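Subject: Re: [bukero-kitchens] Sealing marble counters, how often?
From: Khadija Benjelloun
Date: Apr 17, 2022
To: bukero-kitchens

On the sealing question, Shirin Parsa wrote:

> We are choosing between marble and quartz for the kitchen and the
> shop in town says marble has to be sealed twice a year or it is
> ruined. The other shop says once when it goes in and then leave it.
> Which is it? Also, does anyone know if the Dridik sealer is the
> same thing as the Prudevum one? The prices are very different.
> We have one kid who drinks grape juice.
>
> Shirin

Shirin,

Neither shop is right for every slab. How often you seal depends on how fast the stone takes in water, and you can test that yourself. Put a spoonful of water on the counter, leave it 4 minutes, wipe it off. If there is a dark spot, seal. If there isn't, wait a few months and test again. Do it next to the sink and next to the stove, those go first. My own counter passed at the far end and failed at the sink on the same morning.

Sealer slows down stains. It does nothing about etching. Lemon, vinegar, tomato and most bathroom sprays will leave a dull mark on polished marble whether you sealed it or not. Your grape juice can do both. If dull marks are going to bother you, get the stone honed, or get quartz.

Veining is the other thing people ask about. I like it light, with a few thin veins that wander.

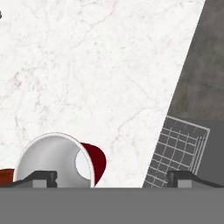

White marble pattern with grayish-pink and reddish-gray veins.

Ask to see the whole slab before you pay, and mark with tape where the sink cutout goes. A small sample tells you very little. Fadi Hamdan posted on this list about a slab where the only strong vein went out with the cutout, and he was still annoyed a year later.

On price, I had two quotes from last May. Bucur wanted 2,857 for the marble with the cutout and a plain eased edge. Their quartz was 1,608 for the same drawing. Delivery was included in both. Backsplash was not, and neither was taking out the old top. Get those written down, they add up.

I can't tell you if Dridik and Prudevum are the same product. I have only used Prudevum. It goes on with a white cloth, sits as long as the label says, and then you have to buff off every bit of it. What you leave behind dries to a haze and you will be scrubbing it the next day. Open a window.

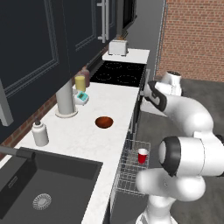

If the run is long, ask where the seam will be. Ours was drawn in the middle of the work area and I had it moved to the sink, where there is less to look at. The installer grumbled but it cost nothing. Check that the base cabinets are level before the template is made, too. Costel Marinescu shimmed his himself and said it took an evening.

For daily cleaning use dish soap and water, a soft cloth, and dry it after. No scouring powder.

Brândușa Preda has a honed counter and kids, so she may be the better person to ask about juice.

Khadija

--
bukero-kitchens mailing list
To unsubscribe, send a blank message with "unsubscribe" in the subject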